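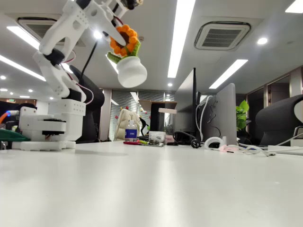

Blumen, die kein Wasser brauchen
Galerie, 2022-05-07

Seit dem Winter wird bei uns gehäkelt, und zwar richtig viel! Angefangen hat es mit einem Rest grüner Baumwolle und einer langen Zugfahrt nach Wanow, und inzwischen steht fast überall im Büro etwas Blühendes, auf den Schreibtischen, im Regal, sogar in der Teeküche. Weil ständig jemand nach Mustern und Farben fragt, gibt es jetzt diese Seite. Blättert durch, klaut Ideen, häkelt nach!

Sonnenblume
Mein absoluter Liebling. Leuchtend orange Blütenblätter, eine dunkelbraune Mitte, darunter grüne Blätter und ein rundlicher weißer Topf. Ich wollte erst klassisches Gelb nehmen, aber dieses Orange knallt einfach so schön, gerade auf einem weißen Tisch!

Sonnenblume, die Blätter
Die grünen Blätter sitzen gleich unter der Blüte. Wer nachhäkelt: lieber erst feststecken und von allen Seiten anschauen, dann annähen. Ich habe bei meiner ersten dreimal aufgetrennt.

Lavendel
Sehr fummelig, sehr lohnend. 80 kleine Noppen pro Strauß, und nach der Hälfte möchte man alles in die Ecke werfen (dranbleiben!). Das Garn heißt Erraji und hat genau dieses leicht staubige Violett, das ich ewig gesucht habe.

Tulpen
Sechs Stück, alle aus Resten, deshalb hat jede ein anderes Rot. Im Strauß sieht das richtig lebendig aus, ich würde sie nie wieder einfarbig machen.

Kaktus mit Blüte
Der perfekte Einstieg: ein Schlauch, ein paar Rippen, obendrauf ein rosa Klecks. Mit Nadelstärke 3,5 an einem Abend zu schaffen. Der Topf war mal ein Eierbecher vom Flohmarkt.

Gänseblümchen
Winzig! Acht Blütenblätter, gelbe Mitte, fertig. Sie machen sich wunderbar am Monitorrand oder als Anhänger an der Schlüsselkarte. Ich häkle sie inzwischen nebenbei beim Telefonieren.

Mohn
Noch nicht ganz da, wo ich ihn haben will, die Blütenblätter rollen sich ein. Dämpfen hat ein bisschen geholfen. Zeigen wollte ich ihn trotzdem, die schwarze Mitte mit den kleinen Schlaufen ist nämlich toll geworden.

Wollkorb
Auch mal schön anzusehen: der Vorrat. Zuletzt habe ich gewogen, 566 Gramm Grün in allen Schattierungen, und trotzdem fehlt immer genau der Ton, den man gerade braucht.

Tipps am Rand
Kleine Töpfe kippen gern, wenn die Blüte groß ist. Ein flacher Kieselstein ganz unten wirkt Wunder, darüber Füllwatte und dann erst den Stiel hinein. Gegen Staub nehme ich einen weichen Pinsel.

Wie es weitergeht
Im Juli kommt die zweite Runde, dann mit Hortensie und hoffentlich einem Mohn, der sich benimmt. Die Anleitung für die Sonnenblume schreibe ich gerade sauber ab, sie erscheint im Heft Claltia und danach auch auf dieser Seite. Wer schon eine eigene Blume auf dem Schreibtisch stehen hat: her mit den Fotos, ich freue mich über jede einzelne!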